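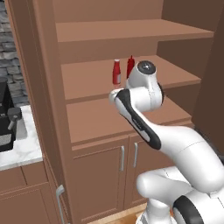

Two red bottles on the middle shelf, the one with the white cap a little in front.

Open Shelves in the Kitchen: What I'd Do Again (and What I Wouldn't)

Fri 10 April

I love an open shelf. Everything is right where you can grab it, you notice when you're low on rice before you've got the water boiling, and a plain board with a row of jars on it makes me want to cook! We took the doors off our corner unit in the Melthorpe house last July and I've been fiddling with it ever since, so this page is long overdue.

Getting the height right

Start with the tallest thing you own. For me that was a bottle of cider vinegar, and I set the gap above it so my hand could get over the top and lift without tilting. If your shelves sit on pegs, move them now, while they're empty. Moving a peg later means taking down all of it, including the lentils.

Keep the stuff you use daily between your waist and your eyes. Baking pans and the big stockpot go low, and the top board gets the light, silly things (cake stand, paper napkins, the fondue set).

Washing wood shelves

Warm water, a few drops of dish soap, and a cloth wrung out until it stops dripping. Wipe along the grain, then go over it right away with a dry towel. Skip the scrub pad. For sticky rings under syrup or oil, lay a warm damp cloth on the spot for a minute or two and it'll wipe right up.

Once it's bone dry I rub in a little board wax. I've been using the Delska one, a thin coat with an old T-shirt, left overnight and buffed in the morning. Oh, the smell! Try it on the underside first if you don't know what finish you've got, as some lacquers go cloudy.

Sun

Bright shelves are pretty, but oil, paprika and dried herbs hate them. Mine get the shady end. Plates, mugs and glass don't care, so let them have the window side. If a shelf has already faded around a jar, move things every couple of weeks and the line softens over a summer.

Sauces and squeeze bottles

Check the label before a sauce gets a permanent spot out in the open, because plenty of them want the fridge once opened. Unopened backups can sit out happily. Put the older one in front and write the month on the bottom with a marker.

For crusty caps: unscrew, drop in a cup of hot soapy water for ten minutes, poke the hole clear with a toothpick, rinse, dry. I do all of ours on the same evening and it's weirdly satisfying.

A small tray under anything that drips saves so much wiping. I have a shallow Ceser one with a rim, and it goes straight in the sink.

Deep ledges

A deep bottom ledge swallows things. I lost a can of chickpeas back there for most of a year. Use a long narrow bin you can pull out like a drawer, and measure the depth before you shop (mine is 46 cm, and the first bins I bought stuck out past the edge, argh). Leave a gap behind them so you can get a duster in.

Wobbles and sags

Lay a straight stick across the board and look for daylight under it. A slight sag often comes out if you flip the board over and load it lighter for a while. Heavy things go near the side panels, where the support is. If a shelf rocks, a folded bit of felt on the low peg fixes it in seconds.

Readers' bit

The Hodžić bakery on our street lines its flour shelf with parchment cut to size, and I've copied them shamelessly. When it gets dusty, you roll it up with the mess inside and put down a fresh piece. Next up on this page: drawer runners, and how to stop them squealing.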